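Folding striped tea towels - thirds or quarters?
Flallorside Home Forum > Linens & Laundry
Mar 27, 2023

kbaert_62
I have a drawer 16 inches wide and a towel habit that is wider. Thirds look lovely until you pull one out and the rest come along for the ride. What does everyone do with striped ones?

gitis
Quarters. Always quarters. My mother did thirds and we don't discuss it.

AmberJansen
Thirds, gitis, and your mother was right. With quarters you get a fat edge and the drawer jams. I use the stripes as a ruler - line them up at the corners and the fold comes out square.

gitis
Mine haven't been square since the first wash. Your ruler is a banana.

AmberJansen
Then pull the corners out flat before you start. Stripes across, stack at the front of the table, next one behind it.
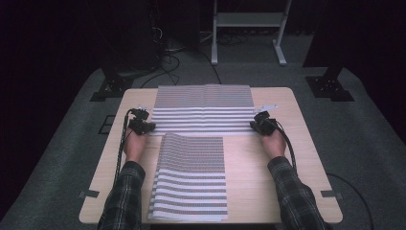
kbaert_62
Do you iron them before folding?

AmberJansen
Only the linen ones, while they're still a bit damp. Cotton gets smoothed by hand and put away.

gitis
Ironing a rag you dry a colander with. 3,171 posts on this forum and I still learn something awful every week.

kbaert_62
Trying thirds tonight. Sorry, gitis.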